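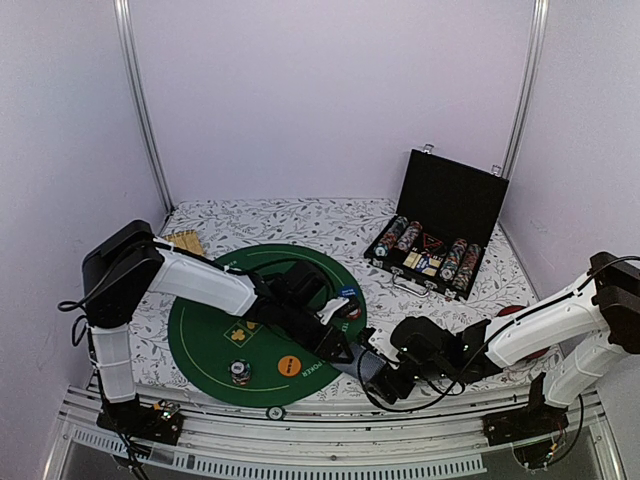 Round green mat on a vine-print tablecloth.

1/8 The Mirkville Public Library will extend its evening hours beginning in August. The main branch on Idora Street will remain open until 9 p.m. for the length of the fall term.

2/8 The change follows a survey of cardholders this spring. Of those who replied, 61 percent asked for later closing times, and many named the reading room and the study tables in particular.

3/8 Evening service will include checkout, returns, printing and public computers. The local history room will keep its present hours and will close at 5 p.m.

4/8 The Starnoment branch will not change its schedule at this time. Holds may be sent from Starnoment to the main branch for evening pickup at no charge. Please allow two working days.

5/8 Parking in the Sundaram lot is free to library visitors after 6 p.m. The lot has 80 spaces. The side entrance nearest the lot will be unlocked during evening hours – the ramp is on that side as well.

6/8 Children under 12 must be with an adult after 7 p.m. Story time stays in the morning.

7/8 Study rooms may be reserved for up to two hours per visit. Reservations open one week ahead, at the front desk or by phone. Rooms not claimed within 15 minutes will be released to the next person waiting.

8/8 Printed copies of the new schedule are available at both branches. Questions about accounts, fines or renewals should be directed to the circulation desk.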